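**Anyone else alternating audio and print on the same book?**

**ukside_reader** · June 7, 2018

Slow reading month for me, so I tried something new. I'm 190 pages into *The Emcombe Letters* and I've been swapping between the paperback and the audiobook depending on what my hands are up to. Dishes, audio. Couch, paper. I thought I'd hate it and I kind of love it?? The narrator gives the aunt this dry, tired voice and now I hear it when I'm reading too.

My only problem is finding my place again. I spent half of last night flipping around chapter nine looking for the bit with the ferry.

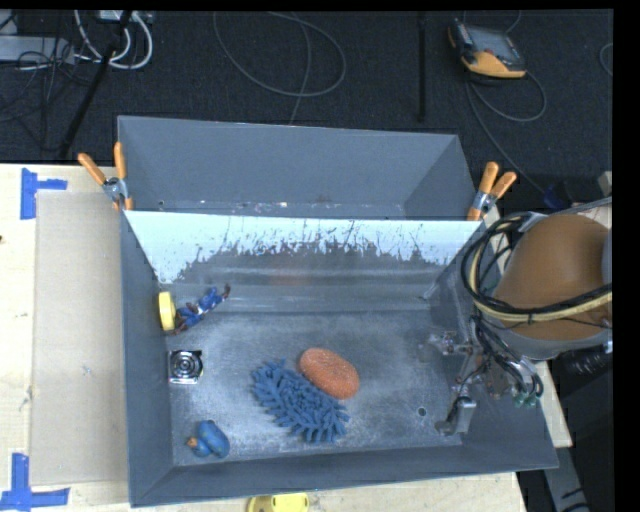

So I've started jotting the chapter number on a sticky note when I stop listening, and that mostly works, except when I forget (often). How do the rest of you keep track? And does it count as one book or two on your yearly list?

---

**jidoslow**

One book! I'd never count it twice, that's padding.

I tried swapping with a big fantasy back in February, 800 pages of it, and gave up by page 193. Half the names I'd only heard and half I'd only seen, and I had one guy down as two different people. It was a mess.

---

**paperback_dinh**

Gonna disagree with jidoslow a little. If I listen to the whole thing and then read the whole thing, I'm putting down two, lol. That's two trips through it. Swapping partway is one, sure.

Also, my last name is Đinh and I have yet to hear a narrator get it right, so audio has its own troubles.

---

**jidoslow**

Okay, but then do rereads count every time? Because I've read my comfort mystery every winter since college and I'd feel silly listing it.

---

**paperback_dinh**

Yes! List it! It's your list!

---

**marginal_meg**

I can't do audio for fiction at all. My mind wanders and I come back and somebody's married. Nonfiction is fine, and I just got through a 775-page history of canals that way, mostly while weeding.

For keeping your place, I only stop at the end of a chapter, even if I have to sit in the driveway for a while.

---

**ukside_reader**

Meg, the chapters in this one are SO long, I'd be in the driveway until dinner. But I might try it on the next book.

Still putting this down as one. Sorry, Dinh!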